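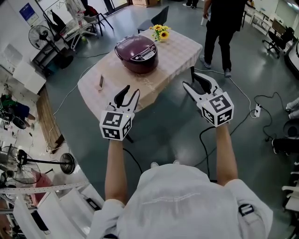 ## On Cooking Rice for a Household of Different Schedules

This blog has long maintained that the rice cooker deserves more respect than it receives. A reader, Serpil Kurtuluş, wrote in September to ask how one appliance can serve a family whose members eat at different hours. The question merits a full reply.

In my own household, dinner is taken at three separate times. The rice is started at 5 p.m., and the last plate is served well after eight. For this purpose I recommend a medium-grain rice, rinsed until the water runs nearly clear and soaked for 12 minutes before the cooker is switched on.
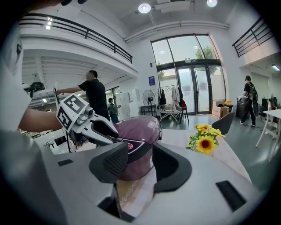

After the cooking cycle ends, the lid should remain closed for a further ten minutes. The rice is then turned over gently with a flat paddle and leveled. Readers who skip this step will find a dense layer at the bottom of the pot by the second serving.

Vegetables present a separate difficulty. My neighbor Hnat Didenko steams his early and reheats them, a practice I cannot endorse. Eggplant in particular should be cut into thick pieces, salted lightly and steamed shortly before it is needed. It may then be dressed with soy sauce, garlic and a little vinegar.

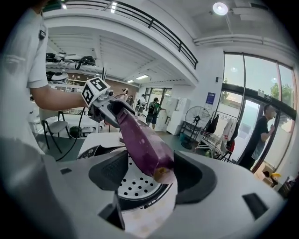 Those who eat last are entitled to the same meal as those who eat first. It is therefore my practice to hold back one portion of vegetables, uncooked, for the final sitting.

Yevdokiia Hnatiuk has asked whether leftover rice may be frozen. It may, in flat single portions, wrapped while still warm and cooled promptly. A separate post on fried rice will follow next month.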